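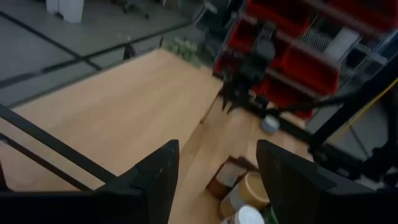 My apartment in Pultow has one room less than the one before, and for three months I pretended that this was not a problem. The boxes stood along the wall of the hallway and I walked sideways to the bathroom. In January I finally decided to sell the things I don't need, and I want to write down how it went while I still remember the details.

I had never sold anything in my life. In my family we gave things away. When my mother did not want a lamp any more, she called a cousin, and the cousin came and drank tea and went home with the lamp and also with a bag of oranges. To ask for money would be very strange. So when I made my account on Resell, I felt a little ashamed, and for the first listing I used a photo where you could not see which apartment it was.

The first thing was a rice cooker. It works well, but I got a bigger one as a present. I asked for 18 dollars and wrote a description of four paragraphs. I explained when I bought it, how I washed it, and that the small cup for measuring was lost but you can use any cup. A person wrote to me: "is it available." I answered with a long and polite message. The person never wrote again. This happened five times. I asked my neighbor if my English was bad, and he said no, my English was too good, people want only "yes, when can you come."

After that I wrote "yes, when can you come" and the rice cooker was gone the same evening.

The second thing was the bicycle. I bought it when I lived near the river and rode it every day, and in Pultow there are so many hills that I used it two times. A man offered me 93 dollars. I was asking 133. I don't know why 93, I think he wanted to look as if he had calculated it. We met in front of the building and he turned the pedals for a long time with his hand and listened to them with his head on one side, like a doctor. Then he said there was a sound. I did not hear a sound. We agreed on 118, and he paid me and rode down the hill very fast, and I worried for the rest of the afternoon that the brakes were not good enough.

I learned that I am bad at bargaining but I don't suffer from it. My friend Ashraful Munshi suffers from it. He sold a sofa last year and still tells the story of the 20 dollars that he should have asked for. When I told him I was starting to sell my furniture he wanted to be present at every visit. He came for the bookshelf and stood behind me with folded arms, and the woman who came for the bookshelf thought it belonged to him and talked only to him. He got ten dollars more than I would have. He was happy for a week.

The difficult part was the table.

It is a big table, much too big for this apartment, and I bought it at Gamage, the old furniture store behind the station which is closed now. I ate on it, I ironed on it, I wrote my whole thesis on it. I did all my tax papers on it. There is a dark ring from a pot, and I remember the evening of that pot very well (lentils, four guests, one of them did not eat lentils). I measured the kitchen of the new place many times, as if the wall could move a little if I came back with the tape on a different day.

For the table I could not write a short description. I tried. I wrote "table, wood, used" and then I deleted it, it looked like I was talking badly about someone. In the end I wrote also about the ring and said it can be sanded out if you do not like it, but that I never wanted to.

While I was waiting for answers I looked at tables myself, which is a foolish thing to do when you are selling one. I looked at small ones, folding ones, ones with drawers. I found out that I like pale wood more than dark wood, and that I like when there is a second level at the back where you can put things and still have the whole surface for your arms. With my old table everything was always in front of me. The salt, the mail, the charger, the plant.

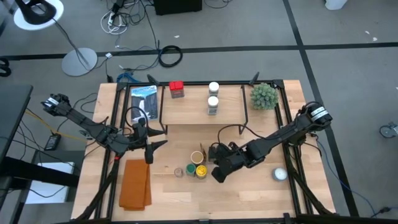

Pale wood, and a raised shelf at the back. I could get used to a shelf like that.

Two people came to see the old table. The first one had a measuring tape and no opinion. The second was a young couple who had just moved to Onamura, forty minutes away by train, and they had nothing at home, not even chairs. They told me they were eating on a suitcase. The woman put her hand on the dark ring and asked what it was, and I told her about the lentils, and she laughed. I had written 140 dollars in the listing. I gave it to them for 60, and when they were carrying it down I ran after them with the two chairs that match. Ashraful was not there that day. I have not told him the number. If he reads this, now he knows.

They sent me a photo the next week, with two bowls of soup on it. I will not put it here, it is their home. But I looked at it many times.

So, some things I would tell another person who is doing this for the first time:

Take the photos in the morning. In my hallway everything looks sad after four o'clock.

Write the measurements, all three of them. Every person asks, and they ask at eleven at night.

Do not hold something for a person who says "surely tomorrow." I held a fan for two weeks – in winter, to be fair, so there was not a line of people waiting.

If something has a fault, write it in the first sentence. I wrote it in the last one for the coffee grinder and a man came across the whole city and was angry, and he was right.

Keep the money in a separate envelope. I did this, and when I counted it at the end there were 913 dollars in it. I had expected maybe half. My mother, when I told her on the phone, was silent and then asked if I had at least offered them tea. I had offered it to the couple. They said no thank you, the van was rented by the hour.

The hallway is free now and I can walk in it with my shoulders straight. I still have one box with cables that I can't sell and can't throw out, and a painting of a horse that nobody in three months has asked about. In the kitchen I eat at the windowsill, standing, and it is less bad than it sounds in summer but it is not summer. I have decided to buy a small table before the end of the spring. I will look on Resell first. I will write "is it available," and if the answer has four paragraphs I will read all of them.

The horse is 15 dollars, if somebody wants it. It is 60 by 80 centimeters, and the frame has a scratch on the left side.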